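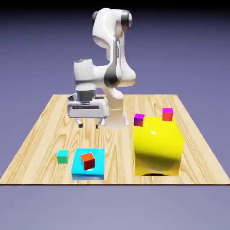
El brazo robot en el simulador, con las cajas y los cubos sobre la mesa.

Cómo aprende un robot a mover cubos
Lo que vimos en la jornada de puertas abiertas de Tawhiri

El sábado, 6 de julio de 2024 el taller Tawhiri abrió sus puertas a las familias. En el taller se preparan brazos robot para almacenes y laboratorios. Durante la mañana se podía entrar en dos salas: la de las máquinas y la de los ordenadores. Este artículo habla de la segunda.

En la sala de los ordenadores nos recibió Els Cuypers. Su trabajo consiste en enseñar a los robots a coger objetos y dejarlos en otro sitio. Casi todo ese trabajo lo hace en una pantalla, con un programa que se llama Grillelgate.

¿Qué es un simulador?

Un simulador es un programa que imita cosas del mundo real. Seguramente conoces los videojuegos de coches, donde el coche patina si tomas una curva demasiado rápido. El simulador de robots funciona de manera parecida. El ordenador calcula cuánto pesa cada objeto, cómo se cae y qué ocurre si dos cosas chocan.

En la pantalla no hay cubos de verdad, ni mesa, ni robot. Todo está dibujado por el ordenador. Por eso los colores son tan vivos y la caja amarilla brilla tanto. La mesa sí tiene vetas, como la madera.

Las partes del brazo

Un brazo robot se parece un poco al tuyo. Estas son las palabras que usó Els:

Base: la parte de abajo, que sujeta el brazo a la mesa. No se desplaza.
Eslabones: las piezas largas. Serían los huesos de tu brazo.
Articulaciones: los puntos por donde el brazo se dobla o gira, como el codo y la muñeca. En este robot blanco se reconocen por las piezas de color gris oscuro.
Pinza: la mano. Esta tiene solo dos dedos, que se acercan y se separan.

Con dos dedos se pueden coger muchas cosas si la pinza llega bien colocada. Para un cubo, lo mejor es que los dedos aprieten dos caras opuestas. Si aprietan por las esquinas, el cubo gira y se escapa. Fíjate en el cubo rojo anaranjado que está encima de la caja de color cian: está girado y una esquina mira hacia delante. Para cogerlo bien, la pinza tiene que girar también.

La tarea

Els nos explicó que al robot hay que darle órdenes muy claras. A una persona le puedes decir «recoge la mesa» y te entiende. El robot necesita saber qué objeto tiene que coger, dónde está y dónde debe dejarlo.

La orden de la demostración era esta: «Coge el cubo verde y ponlo encima de la caja cian». Para hacerlo, el programa divide el trabajo en 6 pasos:

1. Buscar el cubo verde.
2. Llevar la pinza hasta encima del cubo.
3. Bajar con los dedos abiertos.
4. Cerrar los dedos.
5. Subir y moverse hasta la caja.
6. Bajar un poco y abrir los dedos.

El paso 5 es más difícil de lo que parece. Si el brazo sube poco, el cubo choca con el lado de la caja. Además, encima de la caja cian ya hay otro cubo, y el robot tiene que dejar el verde sin empujarlo.

Los otros dos cubos están sobre la caja amarilla. Clem Costigan, que ayuda a Els con las pruebas, nos contó que esa caja sirve para otro ejercicio: coger objetos que están a distintas alturas. El robot no puede bajar siempre lo mismo. Tiene que parar antes cuando el cubo está en un lugar alto.

¿Por qué no practican con el robot de verdad?

También lo hacen, pero más tarde. Al principio el robot se equivoca mucho. En el simulador, si la pinza golpea la mesa, no se rompe nada. Se pulsa una tecla y todo vuelve a su sitio.

Otra ventaja es la velocidad. El ordenador puede hacer 600 intentos mientras la máquina real hace 5. Para esta tarea Els preparó 1.000 intentos, y en cada uno los objetos empezaban en un lugar distinto. Así el robot no se aprende de memoria un solo movimiento.

El simulador también tiene un problema, y es que no lo imita todo. En un taller real hay polvo, sombras, cables y cubos con las esquinas gastadas. Un robot que lo hace bien en la pantalla puede fallar después en la mesa. Cuando eso ocurre, Els apunta el fallo, cambia algo en el simulador y vuelve a probar.

Preguntas que hicieron los visitantes

¿El robot sabe qué es un cubo?
No como lo sabes tú. El programa tiene datos: el tamaño, el color y la posición. Con eso le basta para la tarea.

¿Se cansa?
No. Los motores de un robot real se calientan y se desgastan, y hay que revisarlos.

¿Podría coger una caja grande?
Solo si cabe entre los dedos. La caja amarilla es mucho más grande que los cubos y esta pinza no está pensada para ella.

Prueba en casa

Necesitas un dado grande o una pieza de construcción, una caja pequeña y otra persona. Una hace de robot, con los ojos cerrados, y solo puede usar el pulgar y el índice. La otra da las órdenes: «a la derecha», «baja», «cierra». El objetivo es poner la pieza encima de la caja. Después cambiad los papeles y anotad qué órdenes hicieron falta.

La próxima jornada de puertas abiertas de Tawhiri será en diciembre. Los menores deben ir acompañados de una persona adulta.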